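Teleoperação em simulação: demonstrações de navegação até um objeto alto falham no replay

Perguntada em 23 de maio de 2018
Etiquetas: teleoperação, demonstração, simulação

Estou gravando demonstrações por controle remoto de uma base móvel simulada no Terero. A tarefa é aproximar-se de uma luminária de piso e parar diante dela. Gravei 40 episódios com joystick. No replay em malha aberta, 21 terminam fora da tolerância, embora a cena e a pose inicial sejam as mesmas. Gravo só os comandos de velocidade e as imagens. O que falta?

Viktória Bozsik

3 respostas

Resposta aceita
Comando de velocidade sozinho não basta. Se o passo da física não estiver sincronizado com a leitura do joystick, o mesmo comando dura um número diferente de passos em cada execução e o erro se acumula. Grave em cada passo: índice do passo, comando aplicado (depois da saturação) e pose da base. Use passo fixo e desligue o modo de tempo real no replay. Para treinar, prefira a pose como referência e reexecute em malha fechada.

Carola Janssen

Troca o joystick. O meu tinha folga no eixo e resolveu.

szabó_t

Complementando a resposta aceita: verifique também as imagens. Quem opera pela câmera costuma parar o robô onde lhe parece bom, e esse ponto varia de um episódio para outro. Fixe um critério de parada antes de gravar. Uso uma cena parecida, com poltrona em primeiro plano, e o critério é a base quadrada inteira visível no chão. O topo da haste pode ficar de fora.

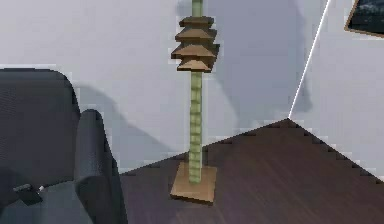

Vista simulada da luminária, com a base inteira visível.

Descarte os episódios que não cumprem o critério. Se a sombra na parede mudar entre gravação e replay, confira a configuração das luzes, pois isso afeta a política visual mesmo com a trajetória correta.

hoter_sim

Comentário: era o passo variável. Com passo fixo, só 3 ficaram fora. Obrigada. (Viktória Bozsik)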